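4th September

Round table, white top. Moved from Cimer to the main room before lunch, castors off, standing on its own feet again. One foot was wound out too far and the top rocked. Adjusted until the level read the same in both directions, then locked the nut. Still a slight give if you lean hard on the window side – probably the centre fixing, not the floor. To be checked when the top next comes off.

Surface: wiped down twice with the mild cleaner, then plain water, then a dry cloth. Tape residue near the rim needed the plastic scraper. Do not use the Cassim solvent on it. It dulled a patch of the offcut after 2 minutes and the patch did not polish out.

Glare is worse than on the old bench. With both ceiling rows on, the light meter gave 2,485 lux at the centre. With the window row off and the other dimmed to 70 per cent it is comfortable to work at, and small dark parts are easier to find against the white. Leave the dimmer there for now.

Felt pads ordered from Jonau, pack of 100, far more than we need. The remainder goes in the Cikel drawer with the spare feet.

Open points: centre fixing; a blind for the window, quote expected in October; a decision on whether drinks are allowed on this table. I would say no – the rim has no lip and anything spilt goes straight to the floor.
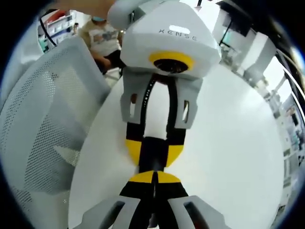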